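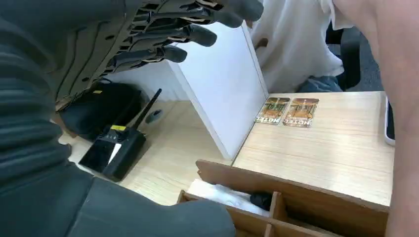

Die Hand von Relia am Arbeitstisch, daneben zwei Karten mit der Aufschrift «HOTEL».

Häufige Fragen zum Mietpaket Relia

Was ist im Mietpaket enthalten?
Sie bekommen von Barura den Arm mit der Hand, das Steuergerät, die Software und einen Einführungstag bei Ihnen im Haus. Tisch und Gegenstände für die Aufgaben stellt der Kunde.

Wie lange dauert eine Miete?
Die kürzeste Mietzeit beträgt drei Wochen. Eine Verlängerung ist jederzeit möglich, wenn Sie uns bis Mittag des letzten Miettages schreiben.

Was kostet das?
Eine Woche kostet 700 Euro ohne Mehrwertsteuer. Der Transport wird getrennt berechnet. Für Schulen und Hochschulen machen wir gerne ein eigenes Angebot.

Welche Gegenstände kann die Hand greifen?
Das hängt von Form und Oberfläche ab. Flache Karten, die direkt auf dem Tisch liegen, sind schwieriger als ein Gegenstand, der aufrecht steht. Bitte schicken Sie uns vor der Bestellung eine Liste Ihrer Teile.

Muss ich programmieren können?
Für die einfachen Abläufe nicht. Wer eigene Bewegungen schreiben will, findet im Handbuch das Kapitel «Ejigu», so heisst unsere Programmoberfläche.

Wie viel Platz brauche ich? 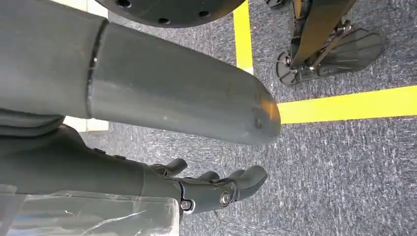
Rechnen Sie bitte mit einer freien Fläche von drei mal drei Metern. Der Boden soll eben sein, ein kurzer Teppich stört nicht. Wir empfehlen, den Arbeitsbereich mit Klebeband zu markieren, und während der Bewegung soll keine Person in den Bereich greifen.

Kann ich das Gerät zuerst ansehen?
Ja, in unserem Vorführraum in Westbridge, nach Anmeldung. Für Termine im Mai bitten wir um frühe Anfrage.

Was mache ich bei einer Störung?
Schalten Sie das Steuergerät aus und notieren Sie die Nummer der Meldung. Bei Meldung 1414 genügt meistens ein Neustart. Bei allen anderen schreiben Sie bitte an den Kundendienst.

Stand: 17. März 2025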